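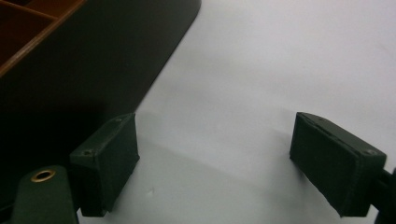 開場前のライブハウスで、前座のバンドが音を出しはじめる瞬間が好きです。フロアはまだ半分も埋まっていなくて、バーのほうでは誰かが氷の話か何かをしていて、照明もどことなく遠慮がちで。それでも最初の一音が鳴ると、こちらの背筋がすっと伸びる。この感じを味わいたくて、私はもう長いこと、目当てのバンドの出番よりずっと早く会場に着くようにしています。

最近は「前座はいらない」という声をよく見かけます。チケットは高いし、平日は翌朝も早いし、知らない曲を立ったまま聴くのは疲れる。よくわかります。私も仕事帰りに足がぱんぱんの日は、心の中で(早く終わらないかなあ)と思ったことが一度ならずあります。演奏していた方々、ごめんなさい。

でも、やっぱり前座はあったほうがいいと思うのです。

Pokitzというバンドを知ったのも前座でした。その夜の主役はDruddenで、私はもちろんそちらが目当て。Pokitzの持ち時間はたしか18分で、最初の2曲はギターの音が埋もれてほとんど聞こえず、正直なところ、何をやりたいのかさっぱりでした。ところが3曲目の途中、ボーカルのOleksandra Vakulenkoがふっとマイクから離れて、ドラムのLwazi Khumaloと向き合ったまま、ものすごく重たいリフをただ延々と繰り返したんです。あれにはやられました! 帰りの電車で頭の中を回っていたのは、あれほど楽しみにしていたDruddenの代表曲より、名前もうろ覚えのバンドのリフのほうでした。

物販で1,000円のデモCDを買いました。手書きの曲名がかすれていて、いまだに4曲目だけ読めません。

配信のおすすめ機能も便利ですし、私も毎日のように使っています。ただ、あれは気に入らなければすぐ飛ばせてしまう。Pokitzの1曲目を家で聴いていたら、私はまず間違いなく飛ばしていたでしょう。ライブハウスでは、出入り口まで人をかき分けるのも面倒で、そのままぼんやり立っている。その面倒くささのおかげで出会えた音楽が、うちの棚にはけっこう並んでいます。

主催する側にもお願いがあります。前座の名前を、どうかチラシにもう少し大きく載せてください。せっかく気に入っても、あとで調べようとして名前がわからないことが本当に多いのです。それから、音のチェックの時間もできればもう少し。90分たっぷり演奏する主役が大事なのは当然としても、最初の数曲がもこもこのまま終わってしまうのは、聴いているこちらもつらいものがあります。

来週はGretetlowを観に行きます。前座はWelduというバンドだそうで、まだ一曲も聴いていませんし、予習もしないつもりです。開場と同時に入って、いつもの柱の横で待っています。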